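# Noden Hotel retheme: is anyone really getting a finished room in January?

**Shadi Moussa**
Posted Dec 11, 2022

We've got three nights booked at the Noden Hotel at Radlow Park in the second half of January. Two adults, one nine-year-old who has read all the Captain Beltrán books and can tell you the name of the ship's cook. The package came to $2934 with park entry, breakfast and what the booking page calls a "Beltrán Voyager Room".

When I booked, the page said the hotel was "being reimagined" and that Voyager Rooms were "arriving from January". I took that to mean they'd be there in January. Then a friend sent me a fan site post saying only the east wing has been touched so far and that the lobby is still the old ski lodge look, antlers and all. My confirmation email says "Voyager Room (subject to phase)". I don't know what a phase is in this context and neither did the person on the phone. She told me twice that it was going to be a magical stay.

What I'd like to know:

- Has anybody stayed in one of these rooms, or seen one with their own eyes? All I can find is the same four drawings, and they're drawings.
- If they put us in an old room, do we get the difference back? The old rooms were a good deal cheaper when I looked.
- Is the pool open? The page has a pool on it, but it's also a drawing.
- Do I need to pay for Fluseo to get on the Beltrán ride, or is that just the park trying it on?

We can cancel up to 10 days before. I'd sooner not, but I also don't want to explain to a nine-year-old why there's a moose over the bed.

---

**Jamie Heywood**

Don't worry about it! We stayed at the Noden four years ago and it was lovely, staff couldn't do enough for us, and the pancakes were huge. I'm sure the new rooms will be even better. Parks like Radlow don't announce these things unless they're ready. Get Fluseo, it's worth every cent, you just walk straight on. Have a great trip!!

> **Shadi Moussa:** Thanks Jamie. Four years ago was before any of this though? And I don't think Fluseo was around then.

> **Jamie Heywood:** True, we had the old paper one. Same idea I think. The pancakes are still there according to their page.

---

**Tülin Akbulut**

I was there for two nights in the autumn, in the east wing, so I can give you some of this first-hand. I'll say up front that I'm not a fan of the way Radlow sells things, and you can discount what follows accordingly.

**The rooms.** They exist. I had one. It was on the third floor and it was a decent room. Navy walls, a rope motif on the carpet, a big map above the bed with the islands from the books on it, and a porthole-shaped mirror that is too high for a child and too small for an adult. The bathroom was the old bathroom with a new shower curtain. In the drawings there's a bunk built like a ship's cabin with a ladder and a lantern. My room didn't have one. I asked at the desk and was told the bunks were in the "family configuration" and that those were in a later phase. If the bunk is what your nine-year-old has been promised, get an answer on that before anything else.

**What "phase" means.** As far as I could work out, phase one is the east wing, phase two is the lobby and restaurant, and phase three is the west wing and the pool. Nothing on the public pages gives dates for them. "Arriving from January" is doing a lot of work in that sentence. The first new room and the last new room could be a year apart and it would still be true. When they opened the Beltrán land they used the same wording, and half the shops had hoardings over them for the whole summer.

**The lobby.** It was still the lodge when I stayed. There was a cardboard cut-out of the Captain beside the fireplace and people were queuing to be photographed with it, so maybe I'm harder to please than most.

**The pool.** Closed when I was there, with a sign pointing guests to the pool at the sister hotel, a ten-minute walk along an unlit service road. I wouldn't do it in January with wet hair. I can't tell you if it has reopened. I'd assume it hasn't unless somebody puts it in writing.

**Getting money back.** This is where I'd be careful. I read the terms before I went, and they let the hotel move you to "a room of comparable standard". Comparable is decided by them. A couple I got talking to at breakfast had paid for a Voyager Room, been given a lodge room in the west wing, and were offered a voucher for the gift shop. They turned it down and were still arguing when I left. I don't know how it ended.

What I would do, in this order:

1. Email, don't phone. Ask them to confirm the wing, the floor and whether the room has the cabin bunk.
2. Ask what the price would be for a lodge room on your dates, so you have that number in their words.
3. Ask for the pool's status on your dates, yes or no.
4. If you haven't had a straight reply by the time your cancellation window is about to close, cancel. You can rebook. They were nowhere near full when I looked at January.

Somebody will tell you to wait and sort it out at check-in. I've never seen that go well at Radlow. The check-in staff are polite and can't change anything.

> **Müzeyyen Ertürk:** Agree with most of this but the bathroom in mine was new. Also east wing, second floor. Walk-in shower, no curtain. So it isn't even consistent inside the same phase.

> **Tülin Akbulut:** Interesting. Same room category?

> **Müzeyyen Ertürk:** Same name on the booking, same price as far as I know. Mine faced the parking lot, if that helps. I'd have swapped the shower for a view.

> **Shadi Moussa:** This is very useful, thank you both. It's the bunk she's set on, so I've emailed. I've asked for the lodge price as well.

---

**Ferhat Sezer**

I'll only take the Fluseo part, the rest is covered.

You don't need it in January. Fluseo is a paid return-time app. You pick a ride, it gives you a time, you come back and go in the other line. On a packed summer day it can be worth having. In the quiet part of January the ordinary line for Beltrán's Crossing is often shorter than the walk across the park to reach it. I've gone in winter several times with my kids and the posted wait was usually longer than what we stood through. I have my suspicions about why the posted waits run high in a park that sells a way around them, but I can't prove anything.

Three things the app page leaves vague:

- It's per person, per day. The price in the big type is for one of you.
- It doesn't cover breakdowns. If the ride is down at your time, you get moved to another ride of their choosing. We got the teacups.
- You can buy it inside the park at any point in the day, at least you could last winter. So there's no reason to add it now because of the banner saying it may sell out. Go in, look at the line, then decide.

The Crossing does close for maintenance some winters, usually for a few weeks. Check the closures list before your cancellation date, and check it again after. It gets updated without any notice and the old version vanishes. I take a copy of the page each time, which my wife finds very funny.

On Jamie's point that parks don't announce things until they're ready: Radlow announced the Crossing, a night parade and a second entrance in the same press release. I've been on the Crossing. I'm still waiting on the other two.

> **Jamie Heywood:** Fair enough lol. I do think you're all being a bit gloomy. It's a holiday.

> **Ferhat Sezer:** It's a $2934 holiday.

> **Shadi Moussa:** Update for anyone who finds this later. I got a reply from the hotel. East wing confirmed, floor "to be allocated", pool "expected to be available". On the bunk they wrote "we will do our best to accommodate your preference", so that's a no until I hear otherwise. They skipped the question about the lodge price completely. I've written back asking it again on its own. Crossing isn't on the closures list as of this morning. I'm leaving the booking in place for now and I've marked the last day we can cancel.

> **Tülin Akbulut:** "Expected to be available" is not available. Pack for no pool. And keep that email.

> **Müzeyyen Ertürk:** Ask for a high floor while you're at it, the ice machine on two is right by the rooms and it goes all night. 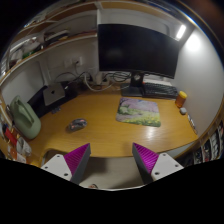

*Desk with a black monitor, back near the wall*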